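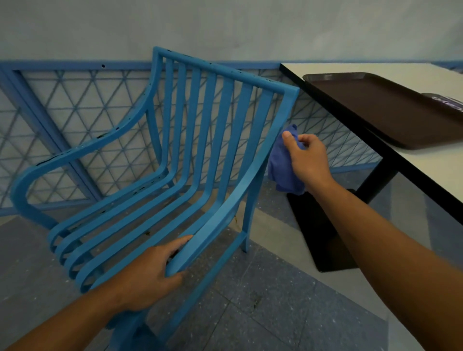
Blue metal armchair, slatted back, paint chipped along the top rail and left arm.

Devlog / workshop notebook
29 December 2023
By Da-eun Ok
Print this page | E-mail this to a friend

Quiet in the studio today, so I'm writing up the stamina thing while it's still in my head. If you're reading this after the break, the branch is up and you can pull it, but please read the bit on save files first or you'll have a very bad morning.

Where we were: Jirska (for anyone new, that's our lead character, the ferry pilot's daughter with the grappling pole) ran out of puff in the middle of every second fight in the marsh. Playtesters kept writing "tired" in the comments box and we couldn't tell if they meant her or themselves. The old system drained a flat 20 points for a dodge and a flat 20 for a heavy swing, with regen kicking in after a delay that I'm fairly sure Jeon typed in as a placeholder two winters ago and none of us ever touched again. Sorry Jeon.

First thing I tried was just shortening the delay. Felt lovely for ten minutes and then I noticed I was rolling everywhere like a wheelie bin in a gale. No reason to ever stop. The heron boss, which is supposed to be the first real wall in the game, went down on my second go while I was eating a mandarin. So that's out.

Second try was scaling the cost. The first dodge is cheap, the next one in quick succession costs more, and so on up to a cap. This is much nicer! You get your panic roll for free, near enough, and you pay for mashing. The trouble was the bar. It's the same little green bar for everything, and when the cost changes under your thumb you can't read it. I kept thinking I had one more in the tank and getting a beak in the face. I've mocked up a notch that slides along the bar to show what the next dodge will cost. It's ugly, it's programmer art, the colour is wrong, but it does the job and I'd like Lukinov to have a proper look when he's back.

Numbers, for the record. I ran the heron fight 24 times with the scaling cost on, all on the middle difficulty, all with starting gear. I won the lot except the ones where I tried to be clever with the pole. I know I'm a rotten test subject given I've fought that bird more than anyone alive, so don't read much into it. I want fresh hands on this in February when we do the next closed round.

Save files. OK. So the stamina cap used to be stored as part of the character block and now it's worked out on load from your charms and level. If you load an old save, the game reads the leftover value as the next field along, and the next field along is your lantern oil. I opened my marsh save and had 394 oil, when the lantern only holds 30. It glowed so hard it blew out the fog and I could see clear across to the unfinished side of the map, where the reeds just stop. Gorgeous in a way. I've bumped the save version and written a converter, but it only handles saves from the autumn build onward. Anything older, start fresh or come and find me.

Also fixed while I was in there:

The pole no longer catches on ladders when you're facing away from them.
Eel merchants turn around to talk to you again.
The Wirnell bell tower rings on the hour in game time. It was ringing on the hour in real time, which explains a few bug reports I'd filed under haunted.
Controller rumble stops when you pause.

Not fixed: the bridge. I spent most of yesterday arvo on the bridge and I've got nothing to show for it. If you sprint across it in the rain, Jirska sinks to her ankles on the fourth plank and stays that way until you jump. Doesn't happen walking, doesn't happen in the dry. My guess is the wet surface swaps the collision out for the puddle version and the puddle version was built before we raised the bridge, but I swapped it back by hand and she still sank. Next thing I'd try is turning off footstep splashes entirely and seeing if it's them. If somebody else wants a crack at it, be my guest.

Had a think about difficulty as well. I've gone back and forth on whether the easy setting should touch stamina at all. At the moment it only changes enemy damage, and I reckon people who pick easy are mostly getting into trouble by running dry, so we're softening the wrong thing. I'd rather give them a longer window before the dodge cost starts climbing. Same rhythm, a bit more room. Jeon disagrees and thinks it teaches bad habits for the back half – fair point, although the back half doesn't exist yet so I'm claiming this one for now.

Audio: the out-of-breath sounds need redoing whichever way we go. There are only 2 of them and with the new system you hear them loads more. By the end of the day I was doing them back at the screen. I've dropped a request in the sound list for a soft set and a properly knackered set, so we can tie them to the notch as well as to the empty bar. Might even mean we can shrink the bar.

Merge plan is to leave it on the branch over the long weekend, then bring it across once Lukinov has fixed my horrible notch. Please don't merge it for me as a treat. The converter writes over the old file and I haven't put the backup step in yet. That's first on my list when I'm back in.

Copied my own saves to the spare drive, labelled MARSH OLD. Leave the one called OIL alone, I want it for the trailer.

This site uses cookies to remember your settings. By continuing to browse you accept our use of cookies.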